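Testers wanted - home robot good practice sessions

Vandau is writing a house code for arm robots working in ordinary living rooms and we need people to try it out on. Paid, no experience needed. Places going quickly so please read to the end before you email.

What it is

Draft 2 of the code is done, 23 rules, plain English (mostly). Covers speed near people, grip force, where the arm may and may not rest, who's allowed to press stop and when. Written by engineers so far, and it shows. We want people who live in normal homes to read it, sit in with the robot while it works, and tell us which rules make sense and which are daft.

Sessions are 90 minutes. One person at a time plus one of our operators. You pick morning or afternoon, evenings possible if you ask early.

Who we want

Anyone over 18. Wheelchair users and people who walk with a stick or frame very welcome, the rule on clear walkways needs you more than anyone. Same if you have poor hearing, the warning sounds are still being argued over. Carers, cleaners, childminders, people who've worked on a ward or in a school kitchen - yes please. Engineers, sorry, we've got enough. Nobody who works for Vandau or for Patura (they make the arm), and no close family of staff.
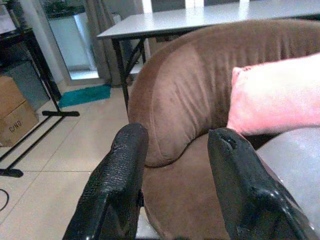
Soft furnishings are the bit of the code we're least happy with. Rule 14 says the gripper must slow down before it touches fabric, but it dosen't say how much or what counts as fabric. A brown armchair with a soft nap and a fuzzy pink cushion against the back of it is two different problems for a pair of black gripper fingers, and the draft treats them as one. Then floors. Rule 17 wants cables and boxes out of the path before the arm is switched on, and rule 18 says the same about small mats, which half our readers so far thought was over the top. You may well agree. Tell us.

What you'll do

Read the draft at home first, takes a cup of tea. On the day: safety talk, practice with the stop button, then watch the arm do some tidying jobs while you mark the rules on a sheet. Short chat after. You won't be asked to lift anything. You can leave whenever you like and still get paid in full.

Good to know

- flat shoes, hair tied back, no scarves or lanyards
- stay behind the floor tape while the arm is live
- phone away in the session please
- notes are kept without your name on, deleted after the code is published in March

Pay is £445 for the full set of sessions, travel on top, keep your reciepts. Sessions are at our Jarnar building, step-free from the street, parking at the back.

To apply

Email Yulan Xue at the Vandau office, subject line "house code". Say when you're free, what sort of home you live in, any access needs. Few lines is fine, no CV. Closes Tuesday, June 28, 2022, 5pm. Replies go out the week after, yes or no.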